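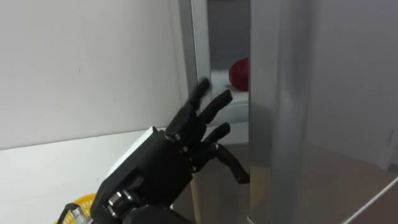

One reader of our first draft asked why a hand needs a rule about doors at all, if the force limits at the wrist already do the job. Fair question, and it sent us back to rewrite this whole section.

Figure 1. Reaching in at the refrigerator, fingers spread, with a round red object on the shelf.

5.2 The open-door rule

I used to think force limits were enough too. Then we went through the Rernivville logs, all 2,498 reaches of them, and the stops we cared about kept bunching up in one spot - the gap between a door and its frame. A fingertip can stay well under the limit and still be in a bad place when the door swings (hinges don't read our safety sheet!).

So the Rurnley practice sheet now has us treat any hinged door as a moving part, even when it's standing still. The fingers keep 5 cm clear of the door edge on the way in, and the arm slows down before the hand passes the frame. If the door shifts by more than 2 degrees, the reach is dropped and the hand backs out the way it came. We tried a looser version in March and I didn't care for it. Too many judgment calls for whoever was holding the stop button.

The Delaunay kitchen trials used the same rule with around 6 operators, and we get to their complaints about speed in 5.3.

Last updated: Jun 30, 2020

Related items
Gelunent: stop button placement
Drawers and other sliding parts

Home | Sections | Figures | Contact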